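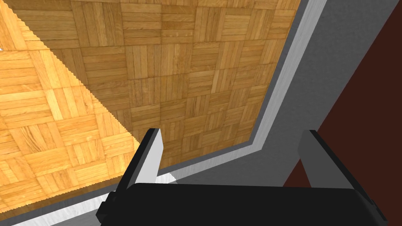
Clokia Opens Its Simulated Rooms to Home Robot Learners

NEFTVILLE OFFICE TO SHARE 3,000 RECORDED EXAMPLES WITH SCHOOLS AND SMALL LABS

NELTVILLE, April - Clokia is very happy to share that Linar, its collection of practice runs for household robots, will be open to schools, hobby groups and small research labs beginning this month. The first release holds 3,000 recorded examples, all made inside computer-built rooms and seen from just behind the robot's own gripper, so that a learning system gets the same close view of a parquet floor or a baseboard that it will have to work from later on.

The examples were gathered over the winter by a team of 43 operators, most of them from in and near Neltville, who steered the simulated arm by hand through 200 different room layouts. Some had never touched a robot control before, and we were delighted by how quickly they took to it (and by how strongly they came to feel about corners!).

"A good example is a patient one," said Sabina Bandara, who leads the Linar project at Clokia. "We asked people to move the way they would at home, to slow down near a wall, to back up and try again if they wanted to. We kept the second tries in, and the system learns a great deal from them."

Lighting was given a good deal of care as well. Sunlit patches and shade fall across the same floors in many of the rooms, and operators were asked to repeat their runs with the light moved, a request they met with more good humor than we had any right to expect.

Matlala, which runs evening classes in computing, has been trying out an early set of 100 examples with its students. "They went straight to the runs that went wrong and wanted to talk about those," said Xolani Modise, who teaches the course. "I had to send them home at nine."

Groups that would like a copy of Linar, or would like to record examples of their own for the next release, are warmly invited to write to the Clokia office in Neltville.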